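Talk notes – "The stop that didn't stop: grip loss on a protective halt"
Slot is 25 min incl. questions. Clicker is unreliable, use the keyboard.

## 1. Opening (2 min)

- Name, group, one line on Verkik. Skip the org chart.
- State the fault straight away: on a protective stop, the arm halted correctly and the gripper opened. Anything in the fingers fell.
- No injuries. One cracked fixture, one dented tray. Say this early or someone will ask during slide 3.
- Credit Orysia Kobzar for the log work. Melaniia Zhuravel wrote the first report and is in the room, third row.

## 2. The cell (3 min)

- Pick-and-place cell, one arm, parallel gripper, bin pick from a fabric-lined table.
- Arm controller and gripper controller are separate units. The link between them is the Grenel interface board.
- Safety relay cuts arm motion power. Gripper power is on its own supply and is supposed to stay up.
- Stress "supposed to." Pause here.

## 3. What was reported (3 min)

- First report in June, filed as "dropped part, operator error." Closed the same day.
- Reopened when Orysia lined up the drop time with the stop log. Difference was 112 ms.
- She then went back through every protective stop on record: 191 stops, 145 of them with a part in the fingers.
- Drops confirmed in two of the 145. Do not let anyone turn this into a failure rate. The part was light in most of those runs and a partial opening would have gone unseen.
- Expect a question on why the first report was closed. Answer: the form had no field for gripper state. It has one now.

## 4. Cause (5 min) – slowest section, do not rush

- The Grenel board holds the last gripper command for as long as it sees a heartbeat from the arm controller.
- On a protective stop, the arm controller restarts its I/O task. The heartbeat drops out briefly.
- Default behavior on lost heartbeat was set to "release." It came from an older Rikar configuration file, written for a vacuum tool, and was carried over when the cell moved to fingers.
- If the restart is quick, the board rides through. If it is slow, the board releases.
- That explains why we could not reproduce it on demand. The bench unit had a lightly loaded controller and always restarted in time.
- Show the timing diagram. Point at the gap, then the release edge. Leave it up for at least ten seconds.

## 5. What we changed (4 min)

- Lost-heartbeat default is now "hold." Checked at boot; the cell will not enable if the value differs.
- Gripper state is logged on the same clock as the stop log.
- The Ostapchuk checklist for tool changes has a new line: confirm behavior on lost link, by test, with a part in the fingers.
- "Hold" has its own hazard. If a hand is caught between the fingers, holding is the wrong answer. Finger force is capped and there is a manual release on the tool flange. Say this before the Q&A, not during it.

## 6. Retest (4 min)
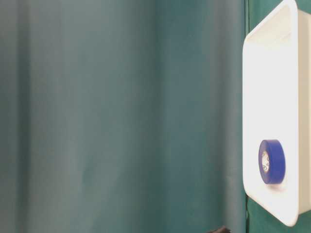

The retest has to cover stops with the fingers closed, and the choice of part matters more than we assumed. Our original acceptance run used a machined steel block with flat sides. It sat so squarely in the fingers that a small opening let it slide a little and catch again, and the log recorded a good hold. A roll of tape is a more useful part for this purpose. The blue one on the white bin has a curved outer wall and an open core, so there are two ways to take hold of it, and each one reacts differently when the fingers back off. Gripped across the outside, it tends to slip early. Gripped by the wall, with one finger in the core, it can hang from a finger after the grip force is gone, and a camera check alone will pass it. Read finger position as well.

- Trigger the stop at three points: just after lift, mid-travel, above the place position.
- Load the arm controller during the test. An idle controller hides the fault.
- Pass criterion is no change in finger position across the stop. "Part still there" does not count.

## 7. Open items (2 min)

- Full power loss is not covered by any of this. The spring option adds weight to the tool and is still under review.
- Two other cells use the same board. One is patched. The second is locked out until its configuration has been read back.
- Ask the audience for any similar cases with separate arm and gripper supplies. Leave the contact slide up.

## Backup slides

- B1: full stop log, filtered by gripper state
- B2: board configuration, old and new
- B3: force cap measurements – only if asked, the axis labels are still wrong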